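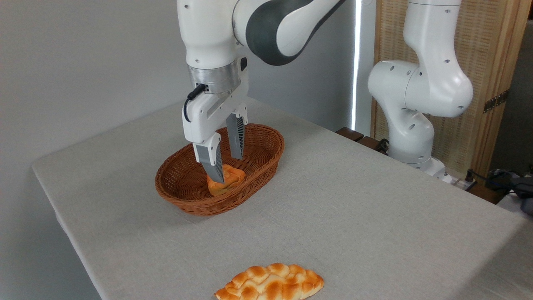
Module Boulangerie, niveau 1
Séance 3 : service et présentation des pains

Un pain se présente entier tant que le client ou le convive n'a pas choisi. On réserve la corbeille aux petites pièces. Les grandes, tresses comprises, se posent à part, sur le linge.

La corbeille
En osier, ovale, à bord bas. Un modèle profond cache les petits pains et oblige à fouiller. Brosser le tressage à sec après chaque service : les miettes s'y logent et rancissent. Ne jamais laisser tremper.

Les petits pains façonnés
Pâte au lait, pesée à 100 g la pièce, dorée à l'œuf avant cuisson. Le dessus prend une couleur orangée à brune, le dessous reste plus clair. Saisir par les côtés, sans appuyer sur la croûte. Attendre le refroidissement complet avant de garnir la corbeille, sinon la vapeur ramollit le fond.

La tresse
Pâton de 800 g, divisé en trois brins égaux. Commencer le tressage au milieu, puis retourner et finir l'autre côté — la forme est plus régulière. Souder les extrémités et les rentrer dessous. À table, couper entre deux renflements, au couteau-scie.

À préparer pour la prochaine séance
Relire la fiche 564 (dorures). Apporter un linge uni, de teinte claire, et la brosse fournie en janvier par l'atelier Flilaver.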